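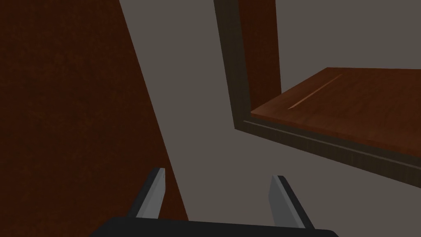
Kimisside Workshop Tips: teaching the arm, household jobs

Posted by Vaida Org, updated 10/09/2022

Quick notes for anyone driving the sim this month. Written between sessions so excuse the spelling. Covers shelves, doors, wardrobes, drawers. Kitchen stuff is on the other page.

BEFORE YOU START

Calibrate the hand controllers every time. Yes, every time. Yes, even if the last person just did it.

Sit down for shelf work, stand for doors. Your elbow drifts if you stand too long and the drift ends up in the demo.

Glasses wearers, wipe the headset lens with the cloth on the hook, not your jumper.

Set the task name before you press record. Renaming after is a pain and Ilham has to do it by hand.

Phone off the bench. It buzzes, you flinch, the gripper flinches.

SHELVES

Come in level. If the wrist is tipped you'll clip the front lip on the way in and again on the way out.

Open the fingers before you reach the shelf. Opening them over the shelf knocks things.

Put the object down, stop, let go, stop, back out. The stops matter. A demo with no pauses in it teaches the arm to drop things in passing. Half a second is plenty, don't sit there having a cuppa.

Back out the same way you went in. No scenic route.

Empty shelf runs still count. We want reach and retreat with nothing held, 25 of them per operator, before anybody places a cup. Boring. Do them anyway.

If you can only see the shelf from the wrist view, slow right down. Depth is rubbish from there. Switch to the head view for the approach, wrist view for the last bit.

DOORS AND WARDROBES

Most of our binned demos are doors. Floarea went through the last 100 and the same few faults kept coming up, so, in no order:

Standing too close. You need room for the door to swing and for your own elbow. Park the base back, then reach.

Pulling straight when the door wants to go in an arc. Think of your hand on a bit of string tied to the hinge. Let the wrist turn with it.

Squeezing the knob like it owes you money. Close till it's snug, then leave the trigger alone.

Letting go early. Door half open, hand off, door drifts, demo no good.

Forgetting the other arm. It's still live! Park it out of the way or it'll wander into the furniture while you're busy.

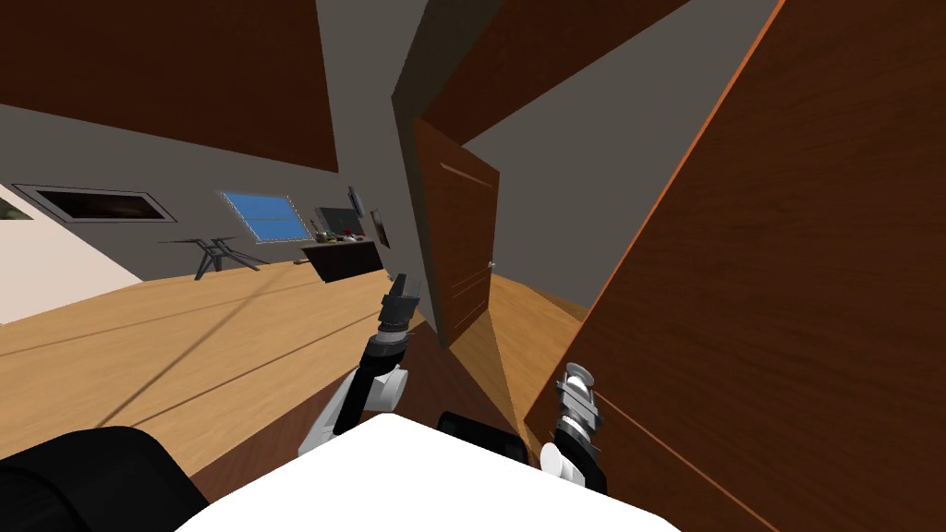 Pick your side before you move off. Decide which arm does the job and which one waits, say it out loud if that helps, then stick with it for the whole take. Swapping halfway is the quickest way to ruin a good run. Look at where both grippers are before you press record: with the silver one right up against a tall wood panel like that, any twist of your right hand goes straight into the panel, so ease it back first and only then think about the open door with the little silver knob. Same goes for driving the base. Arms in, then roll.

Check the horizon too. If the room is leaning over in your view, sort it before you record. Your head will try to correct for it and your hands will follow, and you'll feel crook by the third take. Recentre is the long press on the left controller. If it's still leaning after that, quit out and reload the room.

Ajar doors: hook the edge, don't bother with the knob. Fingers closed, push from the inside edge, nice and slow. Shut doors are knob jobs.

HAND GUIDING (the real arm, not the sim)

Different beast. You've got hold of the thing itself so no controllers.

Float mode on first. If it feels heavy, it isn't on. Don't wrestle it.

Hold it above the wrist, never by the fingers. Delia has replaced two sets of pads since May and would like to stop.

Keep your own hand out of the camera's way. A demo full of your knuckles is no use to Daniyal or anyone else.

Walk the path once without recording. Then record. Then have a look at the playback before you do the next one, not at the end of the day when you've got a pile of them.

Roll your sleeves up. Floppy cuffs catch.

HOW MANY, AND WHEN TO STOP

6 good takes of a task, then change the start position. Same start over and over and it only learns the one spot.

Seven takes in a row binned? Get up, go outside, have a biscuit. You're tired and it shows in the wrist.

Keep the ones where you missed and then fixed it, tag them "recover". Handy for training. Keep them out of the clean folder though.

Bin the ones where you missed and gave up.

BITS AND BOBS

Velcro strap on the headset cable, over the left shoulder. Stops you rolling the chair on it.

Masking tape on the floor for your feet if you're a wanderer. Peel it up when your done, it goes gummy.

Controller batteries live in the Kivi tin. Flat ones do not go back in the tin.

If the sim stutters, close the browser tabs. All of them.

Save to the Plunport drive, not the desktop. Desktop gets wiped.

Gurthorpe people: your logins are seperate from ours, ask Daniyal.

Drawers section still to come, Ilham has the notes.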